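컵받침 정리하다가 저녁 다 감

월요일부터 무슨 정리냐 싶었는데 시작해버림. 서랍이 안 닫혀서. 진짜 그 이유 하나.
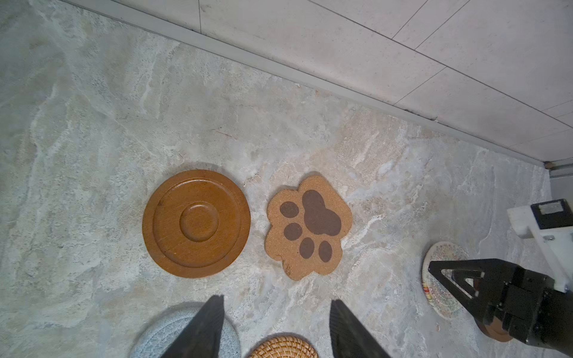 우리집 컵받침이 왜 이렇게 많은지 모르겠다. 카페 갔다가 하나, 선물로 하나, 뭐 사면 딸려오고. 정작 쓰는 건 늘 똑같은 거. 그래서 서랍째 꺼내 바닥에 쏟아놓고 남길 것만 골랐다. 결론부터 쓰면 둘 남김. 동그란 나무 받침이랑 발바닥 모양 코르크.

나무 받침은 오래 썼다. 주황빛 도는 갈색에 반질반질한 거. 가운데가 동그랗게 파여 있어서 작은 잔 올리면 안정감 있음. 자잘한 흠집이랑 점 같은 게 좀 생겼는데 나는 그게 싫지 않다. 새것처럼 만들겠다고 사포질 할까 하다가 관둠. 예전에 쟁반 하나 그렇게 망친 적 있어서... 오일만 한번 발라줄 생각. 언제 할진 모름.

코르크는 귀여워서 산 거 맞다. 발바닥 젤리가 진한 갈색으로 찍혀있는데 큰 거 하나에 발가락 네 개. 고양이도 없는 집에 왜 이게 있냐고 하면 할말 없음. 근데 여름에 얼음물 마실 때 이만한 게 없다. 물 맺혀도 책상에 안 흐르고. 단점은 가장자리가 좀 거칠다는 거, 가루 떨어질까봐 가방에는 못 넣고 다니겠음. 그리고 머그 큰 거 올리면 발가락 쪽은 거의 장식이다.

빼기로 한 것들:
Plevis에서 머그 살 때 받은 실리콘 받침. 먼지 너무 붙음. 씻어도 다시 붙음.
Werholm 펠트 세트 4장. 예쁜데 커피 한번 쏟으니까 끝이었다. 얼룩이 안빠짐. 두 번 빨았는데도.
이름 모를 유리 받침. 잔 놓을 때마다 쨍 소리가 나서 밤에 못 쓴다.

펠트는 버리기 아까워서 화분 밑에 깔았다. 이건 괜찮은 듯. 실리콘은 병뚜껑 딸 때 쓸까 하다가 그러면 또 서랍에 들어가잖아. 그냥 내보냄.

쏟은 김에 바닥도 닦았다. 바닥이 대리석 무늬라 웬만한 얼룩은 티가 안 나는데, 그래서 오히려 안 닦게 되는 게 문제. 걸레받이 따라서 거뭇한 선 같은 거 전부터 신경 쓰였는데 물티슈로는 구석까지 잘 안됨. 못 쓰는 칫솔로 조금씩 문지르다가 무릎 아파서 반만 하고 접었다. 나머지는 주말에 하는걸로. 아마도.

틀어놓은 음악은 Górecki였는데 청소랑 진짜 안 맞는다. 점점 느려짐 내가. 다음엔 빠른 걸로 틀어야지.

암튼 서랍은 닫힌다. 나무 받침은 책상에, 코르크는 침대 옆에 두기로. 저녁을 못 먹어서 라면 물 올려놓고 쓰는 중인데 지금 끓는 소리 난다. 오일 뭐 쓰는지 아시는 분 댓글좀요. 식기에 써도 되는 걸로 찾고 있어요.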